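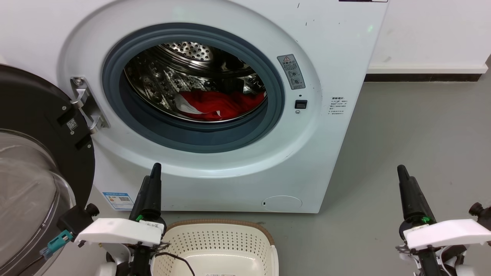

Everything I Own Used to Be Somebody Else's

A year of buying clothes secondhand in and around Festley, with the good racks, the bad pants and a coat I still think about

March 29, 2026

My gray coat fell apart at a bus stop. The lining had been going for months (I'd been fixing it with safety pins, like a grownup), and then I put my arm in the sleeve and my hand came out somewhere around the elbow. I went straight to the mall, tried on a new one, looked at the tag and put it back on the hanger so carefully you'd think it was going to break. It was more than my first month's rent on Salazar Street, and it wasn't even that warm!

So I walked home cold, and on the way I passed Jomeck, the big thrift store in the old furniture showroom, where I had been maybe twice in my life, both times for Halloween. I came out with a navy wool coat, heavy as a dog, for $30. There was a movie ticket in the pocket. I kept the ticket. I wore the coat until the daffodils came up and decided, somewhere in there, that I'd try getting all my clothes that way for a year, not counting underwear and socks. I'm thrifty but I have limits.

The year's up now. People keep asking me how to do it, usually while holding the sleeve of whatever I've got on, and my answer is always too long for the conversation. This is the long answer.

Learning the racks

The first few trips were awful. I'd walk in with an idea, like "a green cardigan, thin, with pockets," and walk out two hours later with a headache and a gravy boat. Thrift stores don't know you're coming. They've got what the neighborhood cleaned out of its closets, and if the neighborhood didn't own a thin green cardigan with pockets then you're out of luck, friend.

What worked better was picking one rack and doing the whole thing, left to right, with my hands more than my eyes. I do mean that. You run your fingers along the shoulders and stop when something feels nice. Wool has a bit of bite to it, good cotton feels dense, linen is sort of crisp and cool, and the shiny stuff that will make you sweat in an elevator feels like the inside of a cheap sleeping bag. After a month I could go down a whole row of blouses in the time it used to take me to look at five of them. My eyes only got involved when my hand stopped.

I also quit believing in sizes. I own pants marked 8 that hang off me and pants marked 14 that I have to lie down to button, and both pairs were made by people who presumably owned a tape measure. Now I carry one of my own, the floppy sewing kind, and I know my waist, my shoulder width and the length of my inseam. I measure things flat on top of the rack. You get some looks. You also get to skip the fitting room, and at Jomeck that's a big plus. The curtain there has never once met the wall.

The men's section is where the good sweaters are. I don't know why this is, but every serious thrifter I've talked to nods when I bring it up. Same with the kids' section for scarves and belts, where they end up by mistake. And check the end of the rack by the fitting rooms, where other people have given up on things! Somebody else has already done the digging for you and just had the wrong shoulders.

What I check before I pay

I've bought enough duds to have a routine. Armpits first, held up to the light. Then the seat of the pants and the inner thigh, where fabric gets thin before it gets holes. Then the zipper, all the way up and all the way down, twice. A stuck zipper sounds like such an easy fix when you're standing in the store, and I have a skirt at home that will tell you otherwise.

After that I sniff it. Sorry, but you have to. Plain thrift store smell is fine and goes away. Smoke mostly goes away if you're patient and have a porch. Mothballs are forever, or at least they outlasted me: I hung a plaid jacket outside from the end of one month well into April, brought it in every time it rained, and it still smelled like my great-aunt's hallway when I gave it back to the store. I hope whoever has it now has a bad cold.

Missing buttons don't bother me. I have a cookie tin of buttons, as the law requires. Missing shoulder pads are a gift.

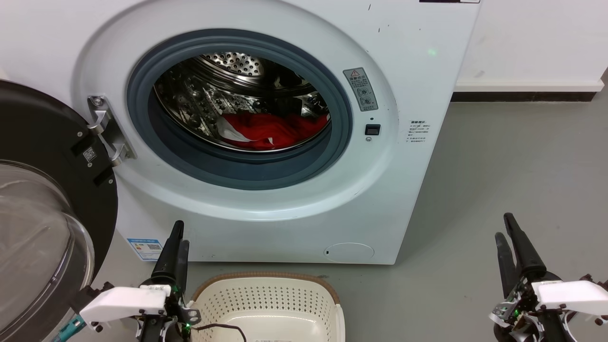 Reds in the drum, with a little white tucked in among them.

The wash question comes up a lot, so, quickly: everything gets cleaned before it goes in my closet, tags with "dry clean" on them get taken seriously about half the time, and I have one sweater that would now fit a teddy bear. That's all I know on the subject. Ask your mother.

The label hunters

I hadn't expected to become a person who cares about labels, because I'm not one at the mall. But if you go through enough racks you start to notice names, and mine turned out to be Pekaleo. If you grew up within driving distance of Festley you may remember them. They made work shirts and house dresses and these wonderful boxy cotton jackets, and the tag is a little woven square with a bird on it. The jackets have pockets inside the pockets. I found my first one under a pile of bathrobes and didn't know what it was, I just liked the stitching, and then a woman in the checkout line gasped at me.

She had been looking for one in that color for years. I felt so bad that I nearly handed it over, and then I put it on and didn't feel bad anymore. We stood by the register for a good long while and she showed me how to tell the older ones (the bird faces left) from the newer ones (the bird faces right and looks more tired). She buys them, wears them for a season or so and passes them along to her sisters. I've run into her since and we always show each other our baskets. She has better luck with shoes than I do.

That's been one of the nicer surprises. I've bought clothes at malls my whole life without a single stranger telling me that a collar did nothing for me. In a thrift store this happens all the time. I came out from behind the famous curtain once in a mustard dress and a man waiting for his wife said "no" before I'd even turned around. He was right. I've also been hugged over a raincoat.

The bad buys, because there were plenty

I don't want anyone thinking I float around town in silk. Over 30 things came home with me this past year that I should have left on the hanger, and I know the number because I piled them on my bed in a fit of guilt and made myself look at them.

Most were what I'd call bargain brain. A white leather vest, because it was only a few dollars, as if the price was going to go to the party in it with me. Hiking pants with zip-off legs, missing one leg. A really lovely pair of boots a half size too small, which I wore to a wedding and then carried home. There were four black turtlenecks, each bought because I'd forgotten about the last one.

My rule since then is that I have to name a place I'd wear it in the next 2 weeks, out loud, even if it's just the post office. Mumbling to myself in the aisles has cut the pile way down. It also keeps people from crowding my rack.

Then there's the one I didn't buy. It was a camel coat, long, with a belt, a lining the color of a plum and not one thing wrong with it. I put it back to think it over and went to look at lamps. I'm sure you can guess. I saw it again a few weeks later, crossing Salazar Street at the light on a very tall woman, and I'll admit it looked better on her. I still checked whether she might be heading in to donate it.

What it cost, sort of

I'm not good at keeping receipts, so I can't give you a tidy total. I set myself $30 a month and mostly stuck to it. Some months I spent none of it and one month I spent the lot on a single pair of corduroys, and I'd do it again. It doesn't sound like much, and it wasn't, but I've got more clothes than I've ever had, and better ones too. My old coat was mostly polyester and hope. The navy one has hand-sewn buttonholes.

It does cost time. If you've got small kids or two jobs, spending your free afternoon feeling up sweaters may not be your idea of a good deal, and I get that. It's also harder if you're a size the racks don't carry much of. A friend of mine who's tall and broad goes through the same stores I do and comes out with mugs. She does better at clothing swaps, where she can tell people ahead of time what she's after, and she's started dragging me to those. You bring a bag, you leave with a bag, and it's mostly an excuse to eat chips in somebody's living room.

I thought I'd go back to regular shopping when the year was up. I even went to the mall last week to see how I felt about it, and I walked along a wall of the same blue shirt in every size, folded very neatly, and I couldn't work out what I was supposed to do with my hands. I bought a pretzel.

Jomeck puts out the spring stock in the morning. I need a raincoat and a thin green cardigan, with pockets.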